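2023-05-27

Tempera, second round. Continuing from the loose sheet clipped in at the back.

Mohcine brought in the rest of the Werkar pigments, so the shelf is now full enough to start the real panels. Yellow ochre, raw umber, terre verte, a red earth he got at Tindley, and a small jar of bone black. The terre verte is gritty. Ground it again on the glass slab with water only, and it's better but still drags if you scrape a bit out with the knife. Leave it under water overnight and try again.

Gesso. The three panels from last week have dried without cracks except panel 2, which has pinholes along one short side. I think I stirred too fast and got air in. Samuele says his glue was also hotter than it should have been when he added the chalk. Either could do it. Rubbed the next coat into the pinholes with a fingertip and they closed up. Will sand when dry and see if they come back.

Glue strength is still a question. The Fusico hide glue swells a lot more than the old stock did, so the same weight gives a stiffer gel. I cut it back a little on the last batch and wrote the new weights on the lid. Please use those and not the card on the wall, which is for the old glue. Somebody should take the card down.

Yolk medium. One yolk, same volume of cold water, a few drops of white vinegar. Rolled the yolk dry on a paper towel, pinched the sac and let it drain into the jar. The first one broke on the towel and I threw it out. Strained through a piece of stocking. It kept fine in the fridge until the next afternoon and smelled off the morning after that, so make it fresh every day and label the jar.

Test strips, ochre only, on gessoed card:
Strip A, paste and medium in equal parts. Dries even, slight sheen, does not come off on a dry cloth.
Strip B, less medium. Chalky, rubs off on the finger. No good.
Strip C, more medium. Shiny, and it crazed where I put it on thick.
Strip D, same as A but with the yolk from the second day. Looks like A. Check again in July before believing it.

Umber wants more medium than ochre. At equal parts it dusted off on the cloth, and with a bit extra it held. Bone black would not wet out at all until I put a drop of alcohol on it. The red earth was easy.

Brushwork notes for Samuele, who missed the morning. Small strokes, brush squeezed almost dry, don't go back over a stroke until it has set. You can cross-hatch again within a minute or so. When I got impatient on panel 1 the lower layer lifted and left a bald spot down to the gesso. Scraped it and will patch it. The El-Sayed sable is holding its point, the synthetic one is already splayed and should go in the glue jar.

Cost. Book is at 2538 for the year so far, with the pigments in. Poplar for 6 more panels still has to come out of that. I would rather wait on the gold leaf until we have a gesso surface that's worth it. Mohcine disagrees - he wants one gilded test before the summer break. Agreed to do a small one on the offcut.

The subject for the practice panel is going to be eggs on a white ground. Good exercise: one warm color, soft edges, a small highlight, and a cool background to work against. Plan is terre verte underneath for the shadow side, then ochre and a little red earth over it in thin layers, white last. The highlights need to stay small. On my first sketch they were too wide and everything looked like it was made of wax.

To do:
- regrind terre verte
- sand panel 2
- patch panel 1
- new weights on the wall
- 7 more gessoed cards for strips, umber and black
- vinegar
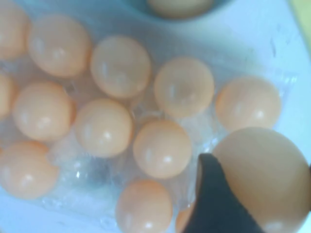
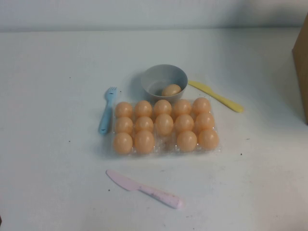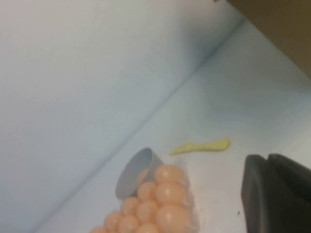

First two: eggs in the clear tray. Last: pale wall and tabletop.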